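Can a machine do the dishes yet? Speaker notes
Gondodbridge, 2025-08-05

Slide 1. Open with the question and take a show of hands. Who would let a machine put away their plates tonight? Wait for the answers.

Slide 2. Shop floor first. The Corwood line packs boxes all day. Same box, same height, same light. Say clearly that this works and has worked for years.

Slide 3. The Zukach trial, June. 3,104 attempts at picking up one plate and standing it in a rack. 1,522 went in and stayed in on the first try. Pause here — people will do the math.

Slide 4. Where the misses come from. Thin rims, narrow slots, wires that hide the edge of the plate. Cloth is trouble too: it wrinkles and moves when something drags on it. Ackermann asked about glasses. We have no numbers on glasses.

Slide 5. Leave this one up for 30 seconds before talking.
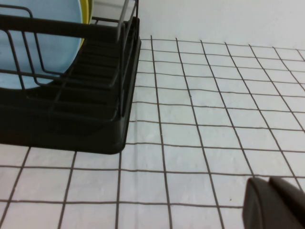 Slide 5: Blue plate and a sliver of yellow in the rack, gripper at lower right.

Point to the yellow plate. Ask how much of it the room can see, then ask where they would grab it.

Slide 6. Time. A person takes a few seconds per plate. Our arm took around 90. Fine overnight, no good after dinner.

Slide 7. My answer: some chores, in a fixed setup, with someone nearby. Take questions. Skip slide 8 if we are running over.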